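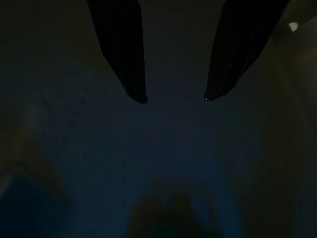 Moquette du salon : garder ou arracher ?

posté par Oda Solheim

Bonjour, nous venons d'acheter un appartement dont le salon est couvert d'une moquette Plululon, collée, posée par les anciens propriétaires. Mon mari jure qu'il y a un parquet dessous. Il n'a rien vérifié, il le sent. Comment savoir sans tout massacrer ?

Sverre Berge

Soulevez un coin dans un placard, avec une pince et de la patience. Si c'est du parquet, comptez 60 euros de location pour la ponceuse et six jours de poussière. Si c'est une chape, recollez le coin et n'en parlez plus à table. Chez moi il y avait une deuxième moquette — plus laide que la première.

Pour la colle, grattoir large et décapant Altano, fenêtres ouvertes. Avant 1997, faites analyser la colle, l'amiante ne se sent pas, même par un mari.

Drivedham

parquet = toujours mieux

Skjelbred

Sauf pour le voisin du dessous. Relisez le règlement de copropriété avant d'arracher, le mien m'a coûté une sous-couche acoustique à 204 euros.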